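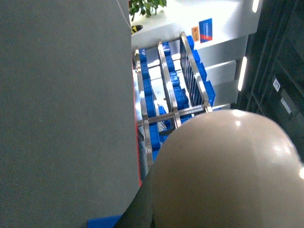 ## 4.2 Turnout and the late postponement

The claim that moving the Lellville by-election to July cost the governing side its seat has been repeated so often that it is now treated as a finding. We doubt it. The claim rests on Javier's ward counts, and those cover only 2 of the wards where polling was put off.

Nestor Javier argues that more than 3,000 regular voters stayed home after the change of date. His figure comes from comparing the marked register with the one used at the previous general election – a poor baseline, as by-elections draw fewer voters almost everywhere. When we compare Lellville with the earlier by-election in Flanden, the gap shrinks to 19 votes per polling station, well inside the normal spread.

Figure 3 plots turnout against the length of the delay. The slope is slightly negative, but it depends on a single station at Katayama, where the register was reprinted during the campaign. Without that station the line is flat.

A survey of 100 non-voters is also cited in support. Respondents were asked whether the delay had "put them off," wording that invites a yes. We give it little weight here and return to the question of candidate choice in Section 4.3.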